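Episode 171. May, and the kettle's gone again.

Cosico wants 913 by morning. Wovotden, the buyer, wants them "natural," whatever that means at ten past four. I hold the leader arms and breathe through my nose. Start, move, stop, save. Again.

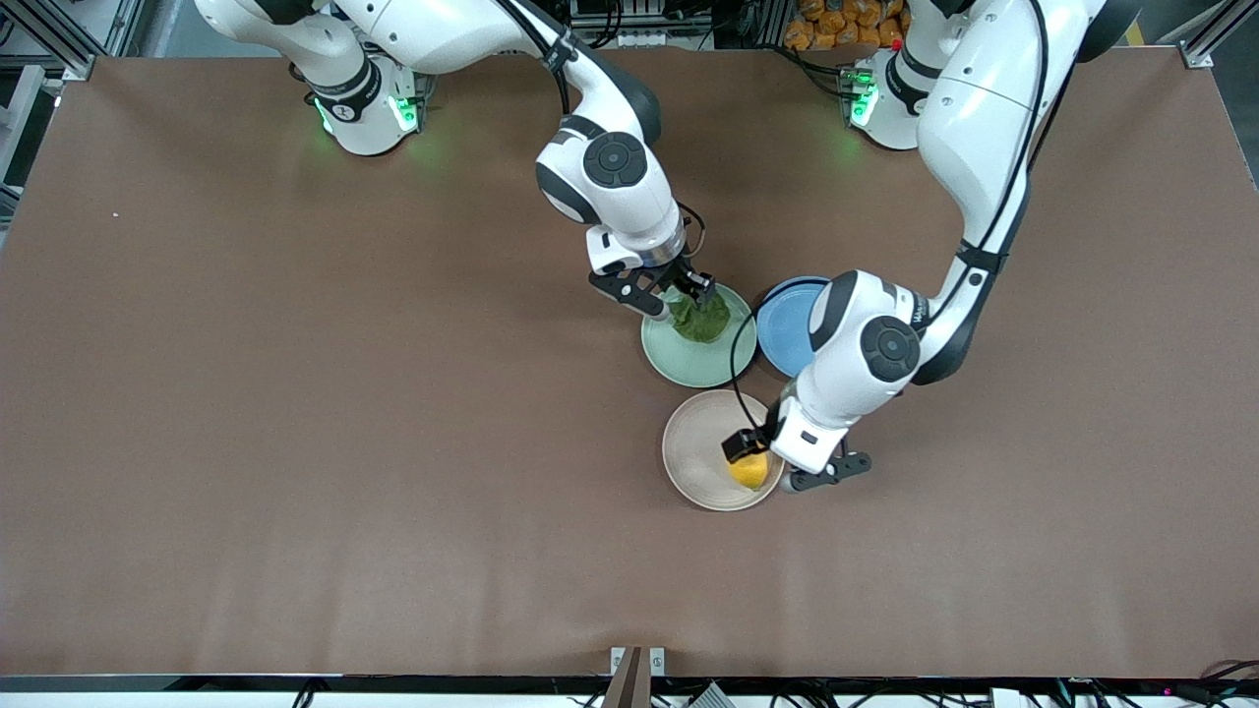
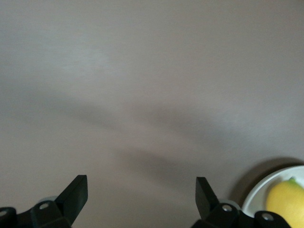
My mum had a lemon tree in the yard at Grurnero. That's what I think about, when I should be thinking about wrist angle. She'd pick one and smell it before she did anything else, every time, no reason. Fourteen hours in and I catch myself slowing over the lemon on its dish. Just hanging there, grippers open. Seven seconds of nothing.

I should of binned it. Hestitation, the sheet calls it, grounds for rejection.

Saved it instead. Label: good.

Somewhere a machine will learn to wait a bit, above the fruit. Episode 172. Start.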